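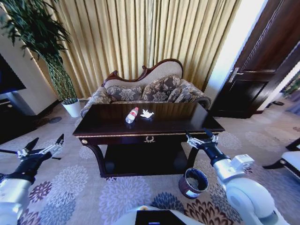
December 8, 2020
Plangate student robotics, table clearing project
Mundier living room, afternoon

Goal for today: bottle and tissue off the coffee table, into the bin. Same task as the written plan, only now on the dark table, which we have been putting off. Head camera and both wrist cameras recording to Arkham (the laptop, not the old tower - the tower is dead, stop plugging drives into it).

Startup was slow. Picard came up with last week's workspace file and thought the table was a good bit lower than it is. Reloaded the right one, saved it under a name that makes sense. Please dont name files "final". We have 2 of those and they disagree.

Object setup. Bottle lying on its side, pointing toward the front left, tissue crumpled next to it on the right. Bin on the carpet by the right leg of the table. We had talked about standing the bottle up for the first block and laying it down later, decided to go straight to lying down. Upright grasps are easy and tell us very little at this point.

Notes from the morning, copied off the whiteboard before it gets wiped:
- exposure fixed at 12 ms on the head camera. Leave it
- gripper force limit 200 in the config, units are whatever the config says, do not convert
- log buffer 2000 lines, then it rolls over. Export before it rolls over!!
- left arm parks open, off to the side of the table, does not help unless asked

Segmentation. Top of the table is nearly black and glossy, so a clear bottle on it is about the worst thing we could have picked. Label and cap come through fine. The body of the bottle does not, Picard draws a box around the red label and calls that the bottle. The grasp point then lands on the label, which is OK for a bottle on its side, but the length estimate is junk. Tissue is much better, white on black, clean outline every time we checked.

Tried the curtains question again, i.e. does the backlight hurt us. They are closed but plenty of daylight gets through and all of that yellow shows up on the table. From the head camera, not a big deal, it looks down enough. From the wrist it's another story. 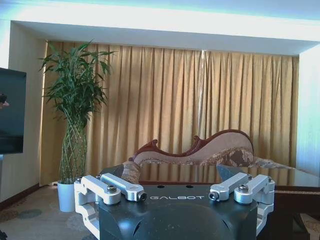
Wrist camera, GALBOT lettering at the bottom. Bright line is where the curtain panels meet. Look at the table top, curtain color all over it.

The reflection is what the depth filter is choking on. It gets a patch of table that matches the curtain and puts it way back behind the chaise. So there is a hole in the table as far as the planner knows, and the planner is happy to send fingers through a hole. Hit stop, no contact, no harm done. Added a flat plane for the table top by hand (measured the height with a tape, wrote it in the config, comment above it) and told Picard to ignore depth inside that rectangle. Crude. Works for a demo, not for the report, we need a paragraph on why.

Run log, short version:

Run A - tissue only. Approach from the right, good. Pinched the edge and not the middle, tissue swung on the way over. Went in the bin.
Run B - tissue again, grasp point moved to the center of the blob. Better. Slower than it should be, wait time before closing is still in there from the foam block tests.
Run C - bottle. Fingers closed too far toward the cap end, bottle rolled. Reset.
Run D - bottle, with the offset from the label center. Picked up ok, release over the bin was late and it clipped the rim. Counted as a fail, our own rules say clean drop.
Run E - scrapped, Arkham ran out of disk. See above about exporting.

Changed after run D: release height down, offset sign flipped for when the cap points left (it was hard coded, my fault). Commit 19 on the branch, message is just "offset", sorry, was in a rush.

Wrist camera mount check. Wanted to know how much of the view the gripper itself takes up, because the mask we use was drawn back in May and has not been touched since. Housing fills the bottom, linkages left and right, finger tips sticking up behind them. The mask covers the housing fine but it misses part of the outer brackets. That is where the false edges are coming from, bare aluminum next to a shiny table. Need a new mask. Draw it with the fingers open AND closed, take the union.

Also the plant. The detector keeps firing on the braided stems, low confidence, label "basket". Harmless so far as it is outside the work area, but it eats a slot in the object list and the tissue once got bumped to the bottom because of it. Crop the left part of the view or raise the threshold. I vote crop.

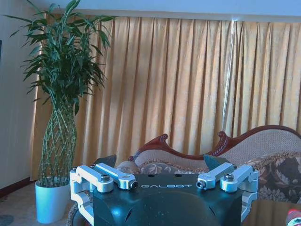 STILL OPEN
New gripper mask (open + closed). Whoever gets in first.

Rim clipping. Is it the release timing or is the bin position off? Bin gets nudged every time somebody walks past. Put tape on the carpet, ask first, it's the good carpet and the low tack roll is in the toolbox.

Bottle length. Either use the label-to-cap distance or just give it a fixed size. Fixed size is cheating a little but the judges sheet allows known objects, reread page on "prior information".

Pull the foam block wait time out of the close routine.

Clean up Arkham. Old test videos go on the external drive, keep the logs.

Not started: tissue and bottle in the same run. Order matters, tissue first I think, otherwise the arm swings over it and the air might shift it?? Check.

Batteries on charge, e-stop back on the hook by the door.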